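In defence of the half-empty room

3/28/24

My sister-in-law walked into our front room last month, stood there a while, and asked when the rest of the furniture was coming. We've lived here for two years. There is no rest of the furniture. I told her it was on back order and put the kettle on, which is a cowardly way to handle it, and I've been composing my proper answer ever since. So here it is, a bit long, and she's welcome to it.

I like a room with not much in it. I don't mean the magazine kind, where somebody's paid a fortune for one chair and a branch in a vase. I mean a plain room with a table, something to sit on and a decent stretch of floor. You can walk across it in the dark. You can lay out a sewing pattern on it, or a tent that needs airing, or a kid with a jigsaw. When it's time to vacuum you just vacuum, without the ten minutes of lifting things onto other things first.

I didn't always think this way. Our last place, the unit in Brenard, was stuffed to the picture rails. We had a sideboard from my nan, a second sideboard that had been going cheap, three bookcases, a piano neither of us played and a nest of tables that never once left the nest. I thought that was what a grown-up house looked like. Every gap on a wall felt like homework I hadn't done yet. I'd lie in bed on a weekend morning thinking about the corner by the window and what could possibly go in it.

Then we moved, and the removalist quoted us 2324 dollars, and half of that was furniture I couldn't remember choosing. I stood in the hallway with the quote in my hand and did something I'd never done before, which was go room to room asking myself whether I'd pay to have each thing driven across town. The piano, no. The second sideboard, God no. The nest of tables went to a bloke down the road who seemed thrilled, and I hope they're getting out more.

What surprised me was how little I grieved. I'd expected to miss things. I missed one lamp (and I've since bought another lamp, so that's that).

Now, there's a whole industry that would like you to feel otherwise, and I don't think it's wicked, exactly, but it does know what it's doing. You can't go into Clokis for a set of pillowcases without walking past eleven fully dressed rooms, each with its throw and its tray and its little stack of hardbacks nobody's going to open. The trays get me every time. What is on your tray? Where was it before you had the tray? I came home from there in the new year having spent 844 dollars on what the receipt called "living accents", and I took most of it back the following week, feeling like a person returning stolen goods.

And the online planners are no better. Climon has one where you punch in your room's measurements and it fills the space for you, and I've never once seen it suggest leaving a bit alone. I gave it our front room, told it my budget was 3000, and it spent the lot before I'd found the button for the curtains. There was an ottoman in the doorway. I'd have had to climb over it to get to work.

People say a bare room is cold, and I'll give them some of that. Ours does echo. We had friends over in the first winter and you could hear every fork. A good big rug fixed most of it, a wool one from the Kaewsai market that we haggled over badly and still love, and heavier curtains did the rest. I'd also say that what most people mean by a cold room is a badly lit one. Put one bright globe in the middle of the ceiling and a palace would feel like a waiting room. Put a couple of lamps down low and you can get away with hardly anything else.

They also say it's a privilege to own less, and that one I take more seriously. It's easy to give away the spare saucepan when you know you could buy another. My nan kept everything because she'd been through years when there was nothing to replace it with, and I'd never have stood in her kitchen lecturing her about clear benches. If your stuff is your safety net, keep it, and stack it as high as you like. My argument is with the buying we do out of embarrassment — the chair that's there because a wall looked lonely.

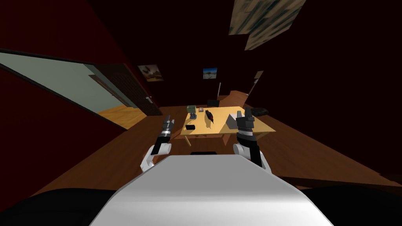
A table and some floor, left well alone.

The thing I've come to notice about a table in a fairly open room is that it gets used. Ours used to be shoved against the wall with the sideboard breathing down its neck, and it collected mail. Now you can get at it from every side. We've had dress patterns on it, tax, a birthday cake in the shape of a wombat, seedlings, and a bike wheel I was told would only be there for an hour. It's the same table! I didn't sand it or paint it or buy it new legs. I just took away what was crowding it.

I should own up that it isn't all serene. There's a cupboard in the hall I don't open in front of visitors, and the garage is where my principles go to lie down. My partner has views about the garage. He also has a collection of fishing reels, which I've been asked not to describe as clutter in print, so I won't.

But the front room stays as it is. If my sister-in-law asks again I'm going to tell her the truth, that the furniture has arrived and she's sitting on it. She'll probably turn up at Christmas with an occasional table. I'll say thank you, and it can live in the garage with the reels.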